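Home Courses Prices FAQ Contact

Questions we often receive about the Vellik sewing evenings

Do I need to know sewing before I come?
No. The beginners' group starts from threading the needle. If you have sewn before, please write it in the form, then Hanne Egilsson can place you in the right group.

Must I bring my own machine?
You can, but we also have machines to lend. Please reserve one when you book.

How much space do I need at home for cutting?
For a skirt or a shirt, a large table is enough. Lay a mat over the middle and keep it clear, so the cloth stays flat. For curtains many people use the floor.

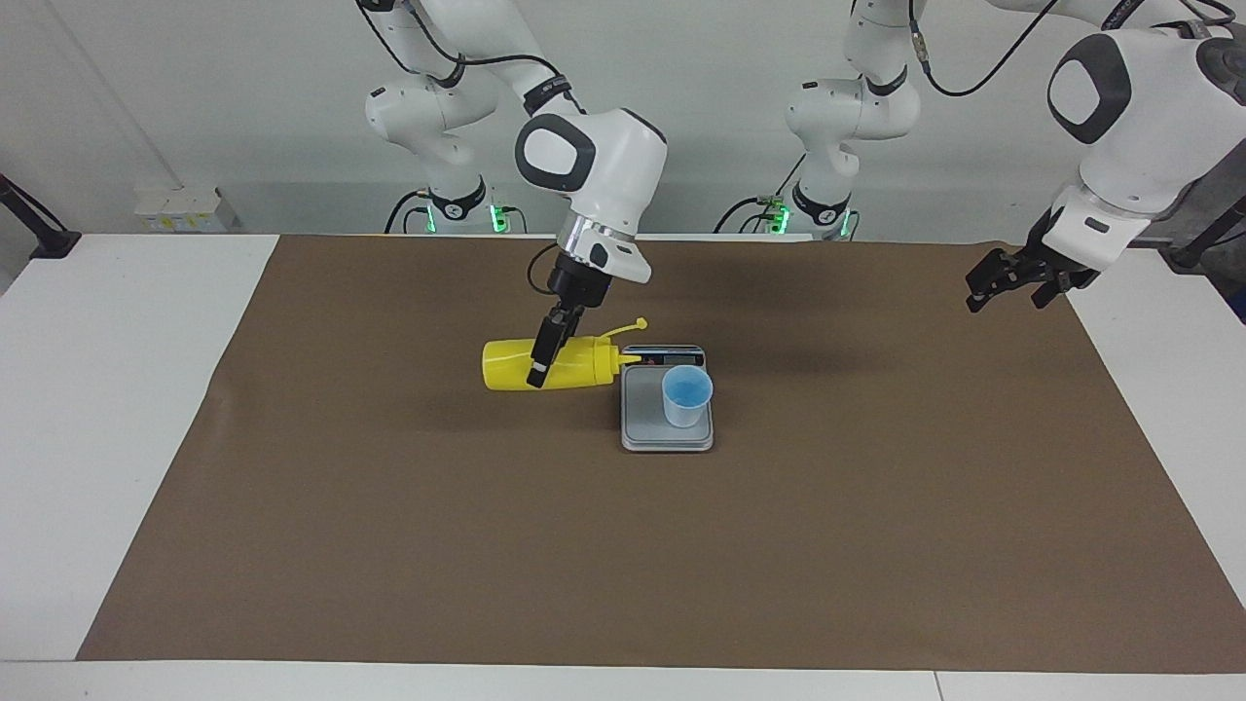
A large table with a brown mat over the middle.

Which fabric should I buy for the first project?
Plain cotton, not too thin. Please wash it one time before the course, as it can become smaller. We don't advise silk or stretch fabric in the beginning.

When are the evenings?
We start at 18.30 and finish at 21.00. The autumn course ends in November.

What if I miss one evening?
You may come to the same lesson in the other group, if there is a free chair. Write to Mairéad Conneely before noon on the same day. We cannot return money for single evenings.

Can I bring my child?
From twelve years, yes, together with an adult. Each person needs an own place in the course.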